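Chapter 3
Showing a Robot What to Do

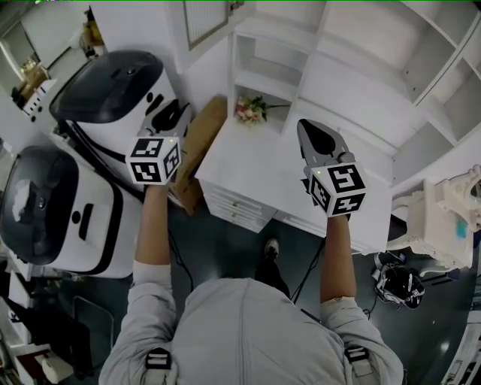

Most robots in use today were programmed by someone who typed in positions, speeds and conditions. That works well when the parts always arrive in the same place and the job seldom changes. It works badly for jobs such as putting things into a drawer, folding a towel or clearing a shelf, where the objects differ from one day to the next and it is hard to write down what a person does with their hands. In these cases it is often easier to show the robot the task than to describe it.

This chapter is about the showing. Chapter 2 covered the arm, its joints and the way its controller follows a path. Chapter 4 will take up the learning methods that turn recorded examples into behavior. Between the two sits a practical step that many courses pass over quickly: a person has to perform the task, and the performance has to be recorded in a form the robot can use.

A recorded performance of a task is called a demonstration. The person who gives it is the demonstrator, or the operator when a robot is moved at the same time. A demonstration normally contains a stream of camera images, the position and orientation of each gripper over time, and the opening of the gripper's fingers. Some also contain forces. Everything in the recording must share one clock. If the images run a little behind the positions, the robot will learn to close its fingers at the wrong moment.

3.1 Three ways to give a demonstration

The first way is to take hold of the robot and move it. The motors are set so that the arm gives way to a light push, and the person guides it through the task while the joint angles are recorded. This is called kinesthetic teaching. Every motion recorded this way is one the arm can make, which saves a good deal of trouble later. The drawback is that the person's body and hands are in view of the cameras, and that guiding two arms at once is tiring and clumsy.

The second way is remote control, or teleoperation. The operator moves a control device and the robot copies the motion. The device may be a joystick, a tracked handle, or a smaller arm with the same joints as the large one. The operator sees what the robot's cameras see, or stands nearby and watches directly. Teleoperation keeps the person out of the way, but it needs a working robot for every hour of recording, and most operators feel little or nothing of what the robot touches. New operators tend to move slowly and to stop before each contact.

The third way leaves the robot out of the recording. The demonstrator holds a gripper in each hand and does the task with those, in an ordinary room. The position of each gripper is measured while this goes on. One common method is to fix a block to the gripper and print a square black-and-white pattern on each of its faces. These patterns are called fiducial markers. A camera that sees one of them clearly, and knows its printed size, can work out where the block is and how it is turned. A different pattern on each face lets the software tell which side it is looking at.

Hand-held grippers are light, and a person can work with them at close to normal speed. They can also be taken into rooms where a robot arm could not easily be set up. On the other hand, nothing prevents the demonstrator from making a motion that the robot cannot repeat. A reach that is easy for a person may be past the end of the arm's range. Section 3.4 shows how to check for this before the data are used.

3.2 A case used in this chapter

Several examples come from a project at Mevholm, where Seul-gi Jin and Bořivoj Šindelář wanted a two-armed robot to put small household goods away in drawers. They began with teleoperation and recorded 200 demonstrations. They then changed to hand-held grippers and recorded 427 more. Annelore Haberkorn, who went through the recordings afterward, rejected about 5 percent of the second set. The usual cause was a marker turned away from the camera or covered by the demonstrator's own arm.

The two sets will be compared in Section 3.5. For now, note one difference. In the teleoperated set, operators nearly always used one arm at a time, even when both were available. With grippers in their hands, the same people held a drawer open with one and placed the object with the other.

3.3 Before you record

Write down where the task starts and where it ends. Two demonstrators who disagree on this will produce recordings that do not fit together. Decide also what may vary. If the robot will meet objects in different places, move them between recordings, and make a note of each arrangement.

Exercise 3.1 at the end of this section asks you to plan a recording session for a task of your own. Read the whole section before you start, and choose a task that takes less than a minute by hand.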